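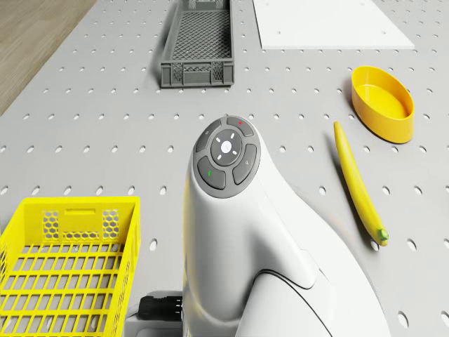

How much calcium does a grown-up need in a day?

700 milligrams for most adults, and most people can get there on food alone. More if you're breastfeeding, and your doctor may set a different figure if you've got coeliac disease, osteoporosis or have been through the menopause. If that's you go by what you were told at your appointment and not by the newsletter.

Right, bones. Promised this for the last issue and ran out of space because of the car park changes. Quick version now, longer leaflet on the rack by the door at Omley and a few at the Skomenwood branch too. Large print ones on request, ask at the desk.

Where it comes from. Milk, cheese and yoghurt are the easy ones. A big mug of milk gets you 300. A large pot of plain yoghurt, the sort we used for the tasting table, 275 going by the label. Not far off the day's worth already and you haven't had your tea yet. Skimmed has just as much calcium as full fat, we get asked this constantly.

Don't do dairy? Tinned sardines or pilchards, but you have to eat the bones, that's where it is. Soft as anything, mash them up on toast with a bit of vinegar. Tofu if it's been set with calcium (check the packet, not all are). Kale, broccoli, spring greens. White bread, because the flour is fortified in this country. Dried figs. Oat and soya drinks if calcium's been added, and give the carton a proper shake as it sinks to the bottom. Organic ones often have none added, so read the side.

Spinach has plenty on paper but your body can't get at most of it. Still good for you. Just don't lean on it for this.

Vitamin D. You need it to take in the calcium, and from October to early March there isn't enough sun here to make your own, however long you stand in the garden. A small daily supplement through the winter is the usual advice for everybody, and all year round if you're mostly indoors, cover up outdoors, or have darker skin. Supermarket own brand is fine. No need for the fancy ones and please dont double up, too much over a long time does harm. If you already take a multivitamin or cod liver oil look at what's in it before you add another. 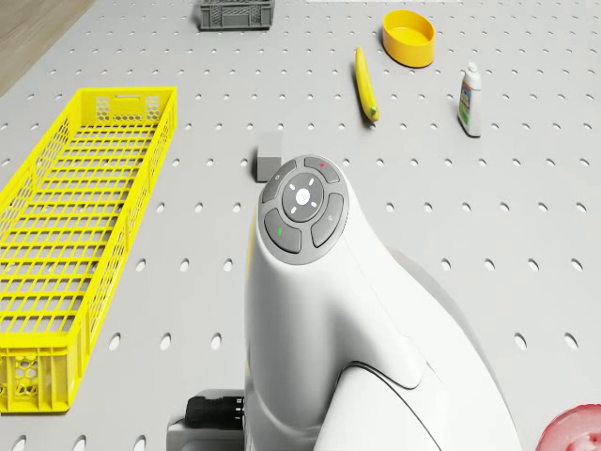 Osteoporosis gives no warning for years, which is the trouble with it. Very often the first anyone hears of it is a broken wrist after a small trip on the step. Thérèse Kowalchuk, our falls nurse, gets asked whether it means your bones have holes in them. Well, all bones do, on the inside. Think of the pegboard, row after row of little dark holes with solid stuff in between. Bone is messier than that, more like a sponge, no straight lines, but same idea. With osteoporosis the gaps get bigger and the bits in between get thinner, so it takes much less of a knock to break. You can't feel it happening. A bone density scan is how it's checked, you lie on a table with your clothes on, quick and painless.

Who should ask about a scan: anyone who's broken a bone from a minor fall, had an early menopause, been on steroid tablets for months at a time, or has a parent who broke a hip. Also if you're very underweight or have been. Men as well. Men get it too and hardly ever ask. You don't need a GP appointment to start with, put it on the online form or ring after 2pm when the lines are quieter and Isabelle Beaulieu or one of the team will call you back.

Tablets and timing. Important one this. Calcium tablets get in the way of some other medicines. If you take levothyroxine for your thyroid leave 4 hours between that and any calcium. Some antibiotics and iron tablets are affected too, and the weekly bone tablet (alendronic acid) has to be taken on its own first thing, plain tap water, sitting or standing up, nothing else for at least half an hour. Pharmacist at Pelletier will go through your whole list with you free of charge, bring the boxes or the repeat slip. Don't stop anything before you've spoken to somebody.

Moving about. Bones like a bit of a load on them. Brisk walking, stairs, dancing, digging the veg patch. Swimming and cycling are great for heart and lungs but they don't do much for bones so mix something else in. Carrying your shopping counts, if your back's alright. If you've already had a fracture in your spine, speak to Thérèse before you go bending and twisting in a class.

Sheldon Marchand's strength and balance group is back in February at the Favon Hall, mornings, chairs provided. Resistance bands too. Beginners very welcome, plenty of people do the whole thing sitting down. Flat shoes please, no slippers. Some spaces left at time of writing. The bus stops outside but the ramp is round the side, by the bins.

Smoking and drink. Both bad for bones, you knew that was coming. Stop smoking clinic is still running, Darlene Cormier has the list and there's no wait at the moment.

Correction from last time. The fish pie recipe should of said a teaspoon of mustard, not a tablespoon. Sorry to all who tried it. Manon Girard has sent in a sardine pasta which will go in the next one if there's room, and anybody else with a good tinned fish recipe can leave it at the desk or email it over.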